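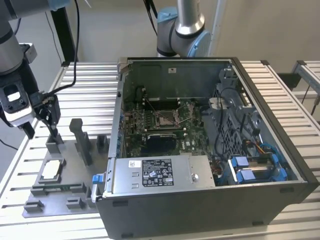 *Figure 1. Gripper above the small grey block on the fixture plate.*

## Class attendance at a community yoga studio

Prasanna Seneviratne and Kamrul Navaratnam

We looked at how people use drop-in classes at the Tesar studio in Forkville. The owner gave us the sign-in sheets for January, with names removed. They list 1,460 visits across 66 classes.

Evening classes were the fullest, mostly the slow stretching ones. Early morning meditation had small groups, but the same initials came back week after week. Prenatal yoga ran only twice, so we left it out of the charts.

Kamrul typed in the sheets and Prasanna checked them. Some pages had no class name – we matched those by start time.

We would move one evening class to noon and compare sign-ins after a month. The studio has no noon class now, and several people asked for one on the comment cards.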